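4.2 Finger comparison on the plate-sorting cell

The second part of the evaluation moves from single objects to a crowded table. In Section 4.1 each gripper was tested on one object at a time, which says little about how wide fingers behave when there is hardly any free space between items. We therefore repeated the comparison on the two-arm cell, using the same controller and the same camera settings throughout. Only the fingers were changed between conditions.

Both arms are mounted on a rail at the front of the table and can reach the tray at the back right. The task is to transfer plates from the table into the tray. Either arm may make the pick, and the controller assigns each plate to an arm before motion starts. The plates carry three kinds of print: a dark rim with lettering, an orange sunburst, and a plain ring with a small center mark. We kept the mix on purpose, as the earlier version of the detector had been tuned on blank white plates and tended to merge neighbors into one outline. 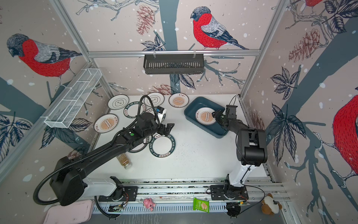

Figure 6. Two-arm cell during the finger comparison. The right gripper is at a sunburst plate in the tray, and the left gripper is over the plates on the table.

We compared the stock two-finger set with a tapered set made by Vandance. The tapered fingers are narrower at the tip and were sold to us as a direct replacement. Each set was run for 28 episodes, split over 16 starting layouts that were drawn in advance and shared by both conditions. An episode ended when the planner reported no remaining pick or when the operator pressed stop. Benedito Frota operated the cell for all of the stock runs and Gonzalo Ibarra for the tapered runs. This is a weakness of the design, and we return to it in Section 6.

The main difference was in the approach. A plate lying flat on a hard table gives a finger very little to get under, and the stock tips often touched down on the table before they reached the rim. The controller treats that contact as a fault and backs off 5 mm. With the tapered tips the same approach usually cleared on the first try. Once a plate was held, we saw no difference between the two sets during transport.

The wrist cameras were used only for the last part of the approach. The fingers are always in view, so a fixed region along the lower part of the picture is lost to the detector. We masked this region by hand for each finger set. The mask works well over bare tabletop and less well close to the tray, where a finger can cover part of a printed pattern and the detector has to work from what is left of it.

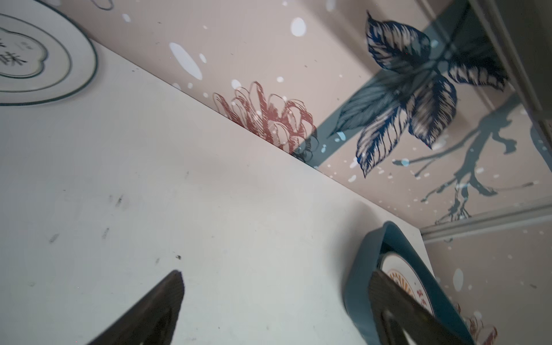 Figure 7. Wrist view with the fingers spread. The right finger covers part of the sunburst print, and a second plate lies at the upper left.

Patterned walls were kept in place for every run. In a trial with plain panels the detector gave fewer false outlines, but the result did not carry over to the Etdale cell, where the background is also busy. We prefer to report the harder case. False outlines on the wall were removed by a height check, which drops anything that does not lie near the plane of the table.

The cost of the narrower tip appears when two plates touch. The tapered finger can slide between them and push the second plate away, and the planner does not update its layout until the arm has withdrawn. With the stock fingers this was rare, because the tip was too wide to enter the gap.

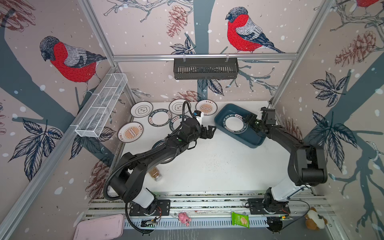 Arm assignment also affected the outcome. The controller gives a plate to whichever arm has the shorter path, with no penalty for crossing over other objects. For plates at the back left this nearly always meant the left arm, and its forearm then passed low over the rest of the table. Raising the elbow by 16 degrees removed most of the contacts we logged there, at the price of a slower return. We applied the change to both conditions and discarded the episodes recorded before it.

Timing was taken from the controller log, sampled at 1000 Hz, from the first motion command to gripper release. Time spent in fault recovery is included. We did not remove slow episodes from either set.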